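6. Setting up the drying area

The kit sheet says this part of the counter takes five minutes to arrange. It took me longer, mostly because the Sakero leaflet shows a rack with nothing in it, and an empty rack is easy to place. Work through the steps with your own dishes at hand.

6.1 Place the rack toward the back of the counter, long side facing you. Keep the front clear, as you will need it in 6.4.

6.2 Press down on each corner in turn. If the rack rocks, bend the low foot by hand until it sits flat. The Veltemach pads sold for this purpose peel off in hot water and I no longer recommend them.

6.3 Load the back row first. Tall glasses go at one side, mugs in the middle. The dividers are spaced for plates, whatever the box claims about "universal" storage, so a mug will lean whichever way it likes. Let it lean, but tip the opening forward or down.
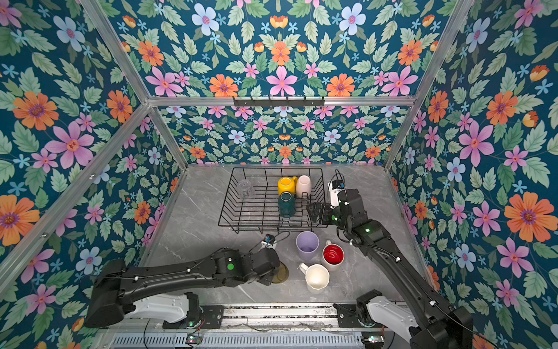
Fig. 6-1. Black wire rack at the back of the counter, more mugs and a cup in front.

6.4 Stand anything that does not fit on the open counter in front of the rack. Leave a finger's width between pieces.

Note: Clear glass is hard to see against black wire. Put it in the same spot every time.

6.5 If you have fitted the optional hook rack, hang only light items from it. The leaflet promises 400 grams per hook. I have not found out how that was tested, and I would stay under 100.

CAUTION: Do not hang a full-size mug directly over glassware. A handle is a poor thing to trust on a short hook.

6.6 Wipe the counter under the rack once a day. Lift the rack to do it. Sliding it marks softer surfaces, and the "scratch-free" coating on the wire did nothing to prevent this on mine.

Note on wallpaper: Thongsuk calls its wall coverings washable up to 3000 wipes. Splashes behind a rack tend to sit there until somebody notices them, so dry the wall with a soft cloth when you do the counter - and test any cleaner on a hidden corner first.

For replacement feet, ask for part 435. The older part does not fit, although two shops told me it would.

Section revised April 2, 2024, Signe Wallin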